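How to Get Burnt Rice Off the Bottom of a Pot

Print this page | E-mail this page

You put the rice on, you answered one short message, and now there is a black disk welded to your cookware. Put the steel wool down.

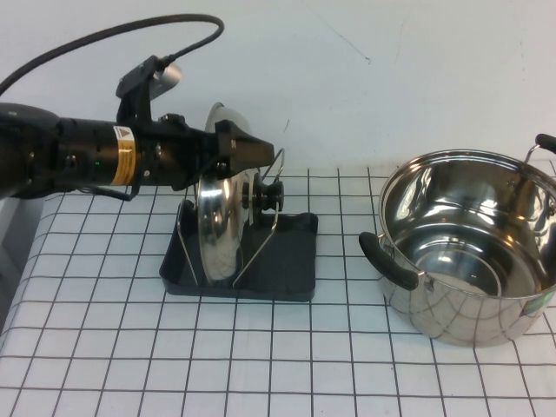
Do I have to throw the pot out?

Almost never. A stainless steel pot can take a shocking amount of neglect, and what looks like permanent damage is usually starch with a high opinion of itself.

What you need

Baking soda
White vinegar, 200 ml
Water, 200 ml
A wooden spoon or a flat plastic scraper
An evening in which you had nothing better planned

Step 1. Let the pot cool on its own. Cold water in a screaming hot pot can warp the base, and then you own a pot that rocks. I have one. It's a Floncombe, and it has wobbled since June.

Step 2. Scoop out the rice that's still white. Taste it before you serve it to anyone. Smoke travels upward, and so does blame.

Step 3. Pour in the water and vinegar, bring to a boil, then turn off the heat and open a window.

Step 4. Move the pot to the sink and add two tablespoons of baking soda, one at a time. It will foam like a school science project. Enjoy it – this is the high point of the evening.

Step 5. Wait 19 minutes. My old Ahonen timer only does odd things past 20, so 19 it is, and it has always been enough.

Step 6. Pour off the liquid and push at the edges with the spoon. With luck the crust comes away in one sheet. Without luck, make a thick paste of baking soda and water, spread it over what's left and leave it for 60 minutes more.

Step 7. Wash with dish soap, rinse and dry.

A word on other pots

Skip all of this for bare aluminum, which can go dull and gray, and for cast iron, which will hold a grudge. Nonstick gets warm soapy water and a soft sponge, nothing else. Enamel is fine with the paste, but go easy on the scraping.

If a rainbow stain stays behind on the steel, wipe it with a little plain vinegar. It's harmless either way.

E-mail this page | Print this page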